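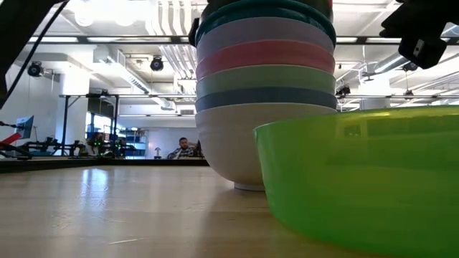 Figure 4. Gripper at the top bowl of a six-bowl stack, seen by the low table camera. The green bowl in the foreground is not part of the stack.

4. Collecting the Demonstrations

4.1 Task

The task studied in this section is nesting bowls. The bowls share one size and shape and differ in color. The finished stack has the white bowl at the bottom, then slate blue, sage green, coral pink, lavender and teal (Figure 4). A demonstration starts with the bowls spread over the table and ends when the operator says the task is done and the gripper is open. The order of colors is fixed, so that a policy which stacks well but picks the wrong bowl can be told apart from one which picks the right bowl and drops it.

We chose bowls for two reasons. They are easy for a person to stack by hand, and they are surprisingly hard for a person to stack through a robot. The gripper has to hold the bowl by its wall, with one finger on each side of the place where it closes or, for the operators who preferred it, with the fingers spread over opposite sides of the bowl. Both grasps appear in the data. We did not ask operators to use one or the other, and we come back to the effect of this in Section 4.4.

A nested bowl also hides most of the bowl under it. From the table camera only the bottom bowl of a stack shows its full side, and each of the others is a band of color. An error low in the stack, such as a bowl that has gone in slightly tilted, shows up mostly as an uneven band. Operators learned to look for this quickly. The policy had to learn it from images.

4.2 Two ways of showing the task

Demonstrations were given in two ways.

By hand. The arm was put in a compliant mode under the Fastura controller and the operator moved it by holding the wrist. The gripper was opened and closed with a foot switch. The operator stood next to the table and could see the bowls directly.

By remote control. The operator sat away from the table and drove the arm with Sanna, our leader-follower interface. The operator moves a small leader arm and the robot copies its joint motion, scaled down near the table surface. Gripper opening follows a trigger on the leader arm. The operator could watch either the bowls themselves or the camera views, and most did some of both.

The two methods give recordings in the same format: joint positions, gripper opening, wrist camera video and table camera video. The wrist camera is carried on the arm just above the gripper. Hand-guided recordings have an obvious flaw, which is that the operator's arms and hands are often in the video. We replayed the joint motion of every hand-guided demonstration with no person near the table and recorded the video a second time. The replayed video was used for training. A replay in which the stack came out differently from the original was thrown away, and this happened most often with the upper bowls, where a small offset lower down has had time to grow.

The large green bowl was kept on the table, close to the table camera, for part of the recording. It is there to block some of the view. In the camera image it covers a piece of the white bowl at the base of the stack, and a policy trained only on clear views tended to do poorly when the base was partly hidden. Operators were told to leave it alone.

4.3 Operators and procedure

There were 10 operators. Thomas Marino trained all of them, using the same short script, and Kelly Andrade checked the recordings. Each operator practiced with both methods before any data was kept. Practice ended when the operator could finish a stack without help.

Between demonstrations the bowls were put back by hand at positions read from a printed list. The list is part of the Nosura release. It covers the reachable part of the table evenly, except for a strip at the front edge, where the wrist joint comes close to its limit and the scaled motion in Sanna feels sluggish.

An operator could stop and discard a demonstration at any time. We kept the discarded ones in a separate folder. They are not used in this section, but readers working on failure detection may find them useful. A pause longer than five seconds was trimmed from the recording. Pauses were common in remote control, usually just before a bowl was released, when the operator was judging whether it was centered. Shorter pauses were left in. We tried removing these as well and the resulting policy hurried its releases, so we put them back.

After filtering, 2,834 demonstrations remained across both methods.

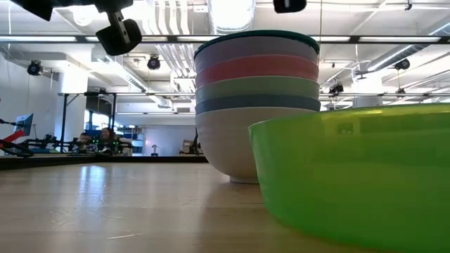
Page last changed: Sep 22, 2021

4.4 What the operators found hard

Depth was the main trouble in remote control. The table camera sits nearly level with the wood, which gives a good side view of the stack and a poor sense of how far away it is. A bowl held above the stack can look centered from this camera and still be too far forward or back. Operators dealt with it by glancing at the wrist view during the last part of the descent. Several of them described the same routine without being asked: line up left and right on the table camera, switch to the wrist camera, lower, then look back at the table camera to see that the rim was level.

Height was a smaller problem but it got worse through the demonstration. With all six bowls nested, the top of the stack is high in the table camera's view, and the gripper is mostly out of it once it has backed away. The last bowl was therefore placed largely from the wrist view or by looking straight at the table. In hand guiding there was no such difficulty, and the last bowl took no longer than the others.

Letting go was the third. If the fingers open unevenly, or the arm starts to rise before they are clear, the bowl is dragged up on one side. New operators did this in both methods. In hand guiding they could feel it and correct. In remote control there is no force feedback – Sanna passes motion in one direction only – and they had to see it.

The choice of grasp mattered less than we expected. Operators who gripped a single wall were quicker to pick up and slower to place, and those who spread the fingers over the bowl were the reverse. A policy trained on the two together sometimes hesitated between them at the first approach. Training with the grasp type given as an extra input removed most of the hesitation.

4.5 Lighting and background

The tabletop is glossy and reflects the ceiling lights as bright streaks. We left this as it was. The streaks look different in the two camera views and move across the wrist image as the arm travels, and a policy meant for ordinary rooms will have to deal with them. The room was not cleared or screened off either. Other equipment and people can be seen behind the table in many of the recordings, and they change from one to the next. The motion-capture cameras mounted overhead were not used as input.

The low saturation of some bowls caused one repeated error. Under the ceiling lights the lavender bowl and the white bowl look alike to the wrist camera when seen from straight above, and early versions of the Zisamel policy reached for the wrong one when the two lay close together. Adding the table camera view fixed most of these cases. The remaining ones occurred when the green bowl hid whichever of the two was nearer.

4.6 Use in training

Zisamel was trained on hand-guided data alone, on remote-control data alone, and on equal parts of both, with the total number of demonstrations held constant. Train and test positions come from separate parts of the printed list, and no operator appears in both the training and validation sets. We did not tune the network separately for each mix. Results by bowl position in the stack are given in Section 5, along with the trials in which the stacking order was wrong but the stack itself was stable.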